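# Why do my brushes hang upside down?

Hi, painters! I'm Akosua Ackah, and today I want to tell you about brushes, because they're a lot fussier than they look.

A calligraphy brush is made for beautiful writing, but you can paint with it too (I do it all the time!). The tip is a bundle of soft hairs. When it's full of ink it makes a fat, juicy line. When it's running out, the hairs spread apart and you get scratchy little streaks. That's called dry-brush, and I love it! It's great for tree bark, lion fur or a field of old grass. 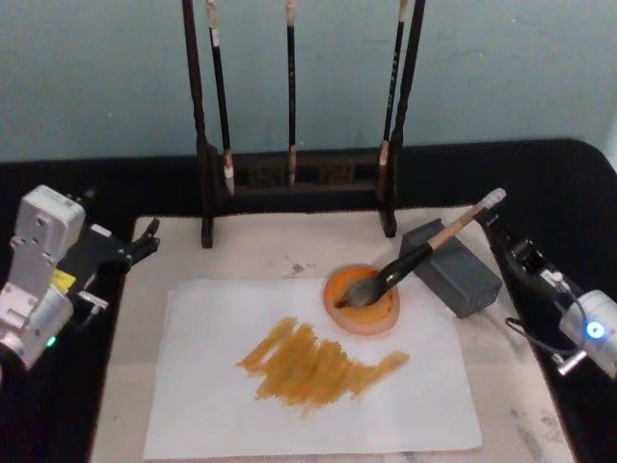 *A big brush taking a dip in orange ink, with three more hanging on the rack.*

Now, about that rack. After you rinse a brush, water hides deep inside the hairs. Stand it in a jar with the hairs up and the water creeps down into the handle, where the glue is. Yuck! Hang it tip down and the water drips away, and the hairs dry in a nice point.

Felt is handy too. Paper for this kind of painting is often thin, so a soft mat underneath soaks up any ink that sneaks through. 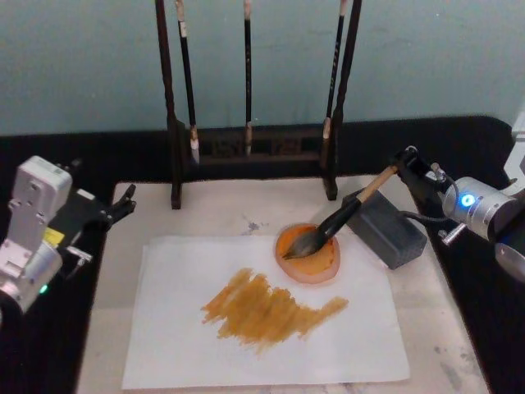

*Streaky ochre strokes, thick on the left and thinner toward the dish.*

Want to try it? Dip your brush, wipe it on the edge of the dish, then dab it on a rag until it's almost dry. Drag it sideways across the paper, nice and light. Go over the same spot 2 times and look at how the streaks pile up. My first one looked like a squashed banana, and I still have it on my fridge!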